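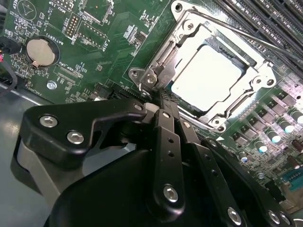

Okay, second update from me on the Livmont machine that won't boot! Still the same thing, fans spin up for 4 seconds, everything dies, then it tries again (over and over, it'd go all night if I let it). I've pulled the cooler and reseated both sticks of RAM, no change. I also checked the little white triangle on the green board by the corner of the socket bracket, in case I'd lined something up wrong when I built it in June, and I'm pretty sure I didn't. Next up is the coin cell, which I'm leaving out for 20 minutes.

If that does nothing I'll try the spare Santon power supply. Can you keep this ticket open till then?

Skye Hepburn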